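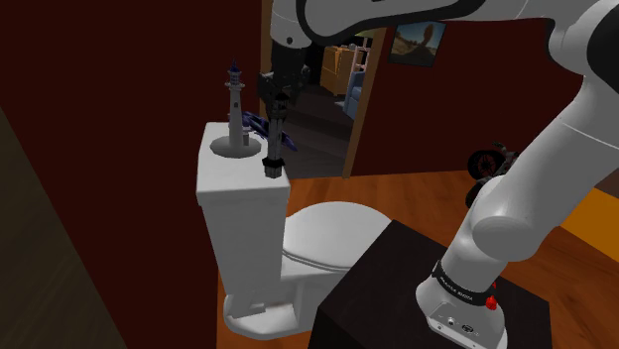

Unit 8: House rules for home-robot tasks (simulated and real)

Right, last week was all definitions, so this one is the practical bit. I've written these notes much as I'd say them, so if you were in the Wednesday lecture you'll recognise most of it. Bring them to the lab at Tumcombe, please, because I won't be printing spares!

First, where do rules come from? Some come from published standards, and you have the reading list for those. The rest are good practice, meaning habits that labs pick up after something goes wrong. Mine mostly come from my years at Bodwood, where we ran pick-and-place trials in mock living rooms and bathrooms and I broke a fair amount of crockery.

1. Write the task down before you run it

"Put the lighthouse on the toilet tank" sounds clear enough until you try to mark it. Which lighthouse? The dark one in the gripper, or the pale one already standing on the tank? Does it have to stand upright? May it touch its neighbour? I want start state, goal state and what counts as a fail, all on one page, before anybody presses go.

2. Respect what's already there

Things on the destination surface are part of the task. A tank lid is narrow, and with one ornament up there and a navy winged thing lying behind it, there isn't a lot of room left. If your arm delivers the object beautifully and sends the other one into the bowl, I'll mark it as a fail (yes, even with the lid closed).

3. Come down slowly

Set a slower speed for the last part of any placing move, and put the figure in your log. Tall, thin objects tip if the base meets the surface at an angle, so get it level first and then lower it. Let go only once the base is resting flat.

4. Keep the floor in the plan

People check the table and forget their feet. Toys, model bikes, cables, the lot: list them. The arm's whole reach matters, elbow included, and so does any doorway a person might walk in through.

5. Stop means stop

Everyone in the group must know how to halt the arm, and you test the stop at the start of every session. In simulation you practise it too. I know it feels silly, but I'd like your hands to have the habit by June, when we move to the real arm at Sadthorpe.

6. Log the failures

The Tambunan set, which we'll use in Unit 11, has 233 runs in it, and the failed ones are by far the most useful. Don't tidy yours away. A run you stopped early still gets a line in the log, with the reason.

For next time: work in groups of 2, choose one household placing task and write the one-page sheet from rule 1. Swap it with another pair and let them look for holes. They'll find some, so leave yourselves time to fix it before you hand it in.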